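Print this page | E-mail this page
Reading time: 3 minutes

We use cookies to remember your preferences and to see which pages people enjoy. By continuing to browse you agree to our use of cookies.

MEDIA RELEASE
17/06/2026

Rallevley opens its doors to winter with an expanded Repair and Learn program

Rallevley Neighbourhood Centre is delighted to announce that its much-loved Repair and Learn program will grow to 16 sessions this winter, with a second home at the old Estard library building and a friendly new evening timetable for people who can't get away from work or the kids during the day.

The program began as a modest affair in the centre's back hall, with a tea urn, a couple of borrowed sewing machines and a hand-lettered sign on the footpath. Over the past year, neighbours have brought in 828 items, everything from toasters and bedside lamps to a rather splendid wind-up gramophone that had been sitting under a tarp in somebody's shed. Of those, 337 were clothes and household linen, and we suspect a good many of them were school jumpers with holes in the elbows!

"We always hoped people would come for the mending and stay for a cuppa, and that has been the nicest part of the whole thing," a spokesperson for the centre said. "You'll see a retired upholsterer and a first-year apprentice bent over the same wobbly chair, and by the end of the arvo they've swapped phone numbers and a recipe for lemon slice."

The Estard sessions will concentrate on household electrical know-how, a subject that visitors have been asking after for ages. Small groups will learn how to read the rating label on an appliance, how to look over a cord for fraying, and when to put the screwdriver down and ring a licensed electrician. Testing and tagging will be carried out by Eskola Electrical, a local family firm that has kindly donated its time for the season.

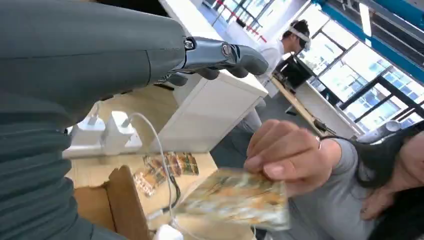
Do I need to book a place?

Bookings are needed for the electrical evenings at Estard, where groups are kept small, but anyone can wander in to the daytime sessions at Rallevley while the doors are open.

Textile repairs will stay put at Rallevley, where the light is good and the big cutting table takes up most of the floor. The Ustura Wool Studio will be lending its darning looms and, in a very generous gesture, a bin of odd balls of yarn in colours ranging from sensible navy to a green best described as enthusiastic. Beginners are warmly welcome, and so are people who have been darning since before the rest of us were born and would like some company while they do it.

Entry is free at both venues. A gold coin for the biscuit tin is always appreciated, and visitors are asked to limit themselves to 2 items each so that everybody gets a fair go. Please give things a wipe over before bringing them in, and leave microwaves and anything that runs on petrol at home.

Both buildings have step-free entry and an accessible toilet. Parking at Estard is behind the building, off the lane, and can be tight when the netball is on, so do consider walking or catching the bus if you're able.

The winter program starts in the last week of June. The full timetable and booking forms are available from the front desk at Rallevley Neighbourhood Centre, where media enquiries are also welcome.

Enjoyed this story? Sign up to our newsletter for news from the centre. You can unsubscribe at any time.

Print this page | E-mail this page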